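2026년 8월 17일 월요일

동네 벼룩시장에서 또 의자를 사 왔다. 부른 값이 4,000원이었으니 안 사면 손해라는 계산이었고, 이 계산으로 지난달에도 두 개를 들였다. 남편은 현관에서 의자를 보더니 다리가 왜 이렇게 짧으냐고만 물었다. 짧은 건 하나뿐이라고 정정해 주었다.

오후 내내 칠을 벗겼다. 흰색 밑에 초록, 초록 밑에 또 흰색. 전 주인들도 나처럼 변덕이 심했던 모양이다. 사포는 다 썼고 진도는 등받이 절반쯤 나갔다. 옆집 아노마가 들여다보고는 벗겨진 채로가 멋있다며 그만하라고 했다. 솔깃해서 커피를 마시며 한 시간을 쉬었다.

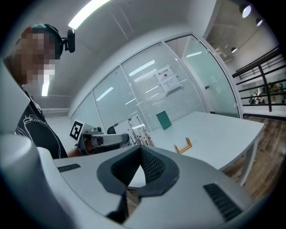

색은 아직 못 정했다. 겨자색으로 하면 부엌이 환해지겠지만 지난번 겨자색 선반은 다들 카레 같다고 했다. 그래서 이번에는 얌전하게 흰색과 회색으로 가 볼까 한다. 사진 속 기계 몸통이 딱 그 조합인데, 가운데만 짙은 색으로 파인 것이 제법 점잖다. 의자도 앉는 판만 먹색으로 칠하면 비슷하게 나올 것 같다. 사진 속 사람처럼 헤드폰을 쓰고 칠하면 카레 소리도 안 들릴 테고.

짧은 다리에는 일단 병뚜껑을 괴어 두었다. 9월 전에는 끝낼 생각이다.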